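Dalal Dabbas
2026-06-07

I switched my keyboard to Dvorak in September and I keep getting asked how it went, so I'm putting it all in one thread.

Background: I do transcription from home. I've typed on a regular layout since middle school and my wrists were sore by the end of most days. A friend in the same line of work had switched years ago and said to give it a full month before judging.

I didn't buy a new keyboard. You change the layout in your computer settings and it takes a minute. I taped a printout of the layout under my monitor and left the keycaps alone. Moving the caps just makes you look down.

The first two weeks were bad. I was down to 10 words a minute on day one. I did my paid work on the old layout in the morning and practiced Dvorak after dinner – 20 minutes was all I could stand.

For practice I used Noduvlow, which gives you 1,000 short drills. I made it through 287 of them. After that I got bored and started typing out recipes from my mother's notebook, and I learned more from those than from the drills.

Most of the practice happened wherever the kids were playing.
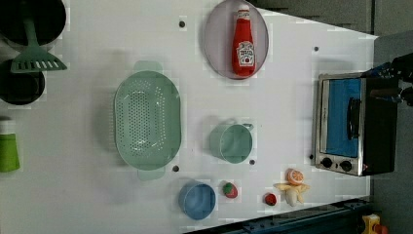

Green colander, green spatula, black pot. Dinner at the play kitchen.

By week five I was at half my old speed and stopped using the old layout for work. That was probably too early. I turned down 2 jobs that month and was late on another.

Shortcuts were the worst part. Copy and paste are no longer next to each other, and my left hand still goes to the old spot. Some systems have a setting that brings the old layout back while you hold the command key. Turn that on.

Speed now: the same as before, maybe a little under. Wrists: better. I also started taking breaks and raised my chair, so I can't say how much of it is the layout.

I can still type the old way on my phone. On someone else's laptop I need a few minutes and I make a lot of mistakes.

If anyone wants the recipe for the lentil soup I typed 30 times, I'll post it tomorrow.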